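Reading time: 4 minutes

I have been putting off writing this one, partly from laziness and partly because I keep hoping the news will overtake me and I shan't need to. It hasn't, so I have made a pot of tea and closed the door.

Those of you who have been reading for a while will know that I spent two years teaching in Weldu, before the checkpoints went up on the Irnitz road. It was a sleepy sort of town then, with a market that started late and a bus that started later. On February 4, 2003 I had an email from an old colleague there, the first in weeks, and I have been chewing it over ever since.

She says the road has been shut again. Armed men (she doesn't say whose, and I have learned not to ask) stopped the bus outside Wastard and took four young men off it. One of them used to be in my second-year class. He was a dreadful speller and very good company. Their families walked to the barracks at Irnitz the next morning and were told to come back, and when they came back they were told the same thing again.

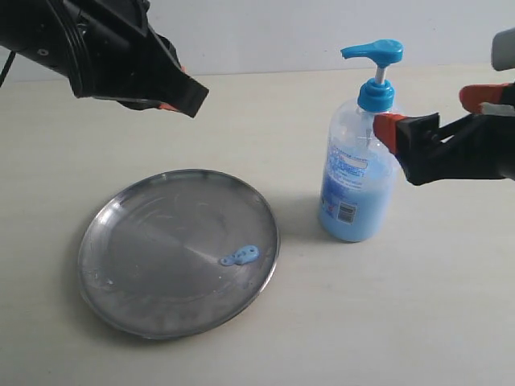
What bothers me is how little of this reaches us. Our paper gave it a few lines at the bottom of a column, between a shipping story and the weather, and got the name of the town wrong. The relief office in Oltbridge does better. Their January bulletin says that 2,309 people had put their names down at the Wastard camp by the end of the month, against 2,169 at the start of it, and I read those two numbers several times over before I understood that the difference might be people I used to buy bread from.

I rang the office to ask what was wanted. A very patient woman told me blankets, children's shoes and money, and mostly money, as the lorries have to take the long way round by the river and fuel is dear. I had been all set to knit something! I shall send a cheque and knit something as well, and she can do what she likes with it.
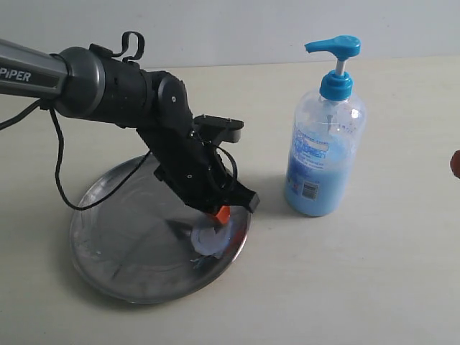 I did write to our MP too — a proper letter, on paper, four pages before I cut it down — asking whether anyone from our side has raised the matter of the bus. I'll put the reply up here if one comes. Last time I had a printed card thanking me for my interest in farming, so I am not holding my breath.

My colleague ended by saying that the school is still open in the mornings, for whoever can get there, and that the stove in my old room smokes as badly as ever. She asked for chalk. I've found a box of it in the cupboard under the stairs and I'm going to see in the morning what the post office will charge me to send it.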